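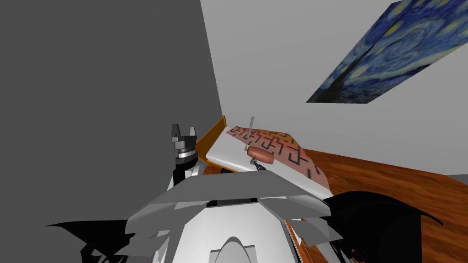

Handout 4 — two-arm build, Darnberg shared workshop

Bring your log from last time. Sim first, hardware after, same as August.

Before you run anything:
set the step rate to 1000, both arms
speed cap 200 until the wrist zero checks out
save the scene under your own name, not over the Rinier file!!

Wrist zero drifts if you skip the homing move. Do it evry time.
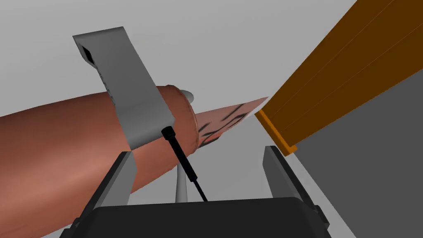 Finger gap next. Open fully, read the value, write it down. Mine was 629 on the Nuttall board — yours will differ. Then close slow, no load, and chekc both fingers stop together.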